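Home Projects Coursework Gallery Staff Contact

Safety Symbols for Shared Kitchens: Typography and Layout Project Report

Group members: Nuria Wako, Teemu Manninen, Hinata Tamura, Daichi Arai
Tutor: Princess Calimlim

1. Background

Our brief was to redesign the printed notices in the shared kitchens at the Trukelcombe residence hall in Brimumbridge. The old notices were long blocks of text in a small serif face, taped up at different times by different people. Many of the students living there read English as a second or third language. We were asked to look at type, spacing and color only. Drawing new symbols was left to another group, so we worked with the set they handed over in November.

The warnings covered in this report are for steam, hot handles, power cords and wet floors.

2. Choosing a typeface

Teemu collected samples of sans serif faces and printed the same sentence in each one. We pinned them to the studio wall and read them from the door. Faces with a small x-height dropped out first. We also removed any face where the capital I and the lowercase l looked the same, as the word "spill" became hard to read at a distance.

The face we kept has open shapes in the letters a, e and s. We used two weights, regular and bold. Bold is for the first line of each notice and nothing else. Hinata wanted italics for the second language, but in test prints the italic looked weaker than the text above it, and it seemed wrong to make one language look less important. 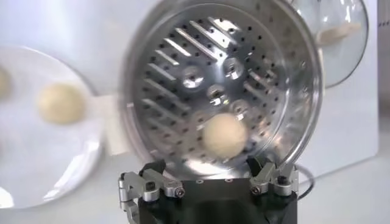
Figure 1. Slotted steamer basket with a single ball of dough.

3. Color

The hall's walls are painted pale yellow, so yellow notices did not stand out. We tried red, dark blue and black on white card. Red text was hard to read in long lines. We settled on black text with one solid red band along the top, holding the symbol in white. Red is not used anywhere else on the card.

Daichi printed the cards on the Liyanage paper stock kept in the print room. The coated version gave a glare under ceiling lights and we went back to matte — the black is a little softer but it reads from the side.

4. Layout

Every card uses the same grid, with the symbol on the left and text on the right. Lines are kept to nine words or fewer. Text is aligned left, and we turned hyphenation off. The margin is the same on all sides apart from the bottom, which is deeper to leave room for the hall's reference number.

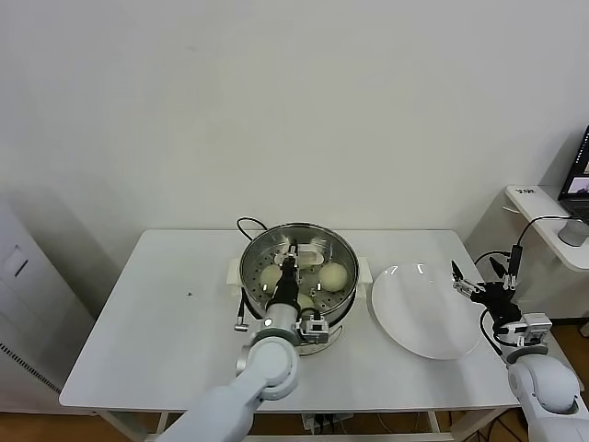
Figure 2. Steamer pot with buns in the basket, on a white table.

5. Testing

We put up trial cards and asked residents to fill in a short form. We received 603 responses over the term. The most common comment was that the second language should start on its own line, which we changed. Several people asked for larger type on the power cord notice. That card had the most text, so Nuria cut the wording before we raised the size.

6. Problems

The first files were built in Vultent, and the spacing shifted when the print room opened them. We had to export again with the fonts embedded. The red band also came out darker on the second print run, and we have not matched it yet.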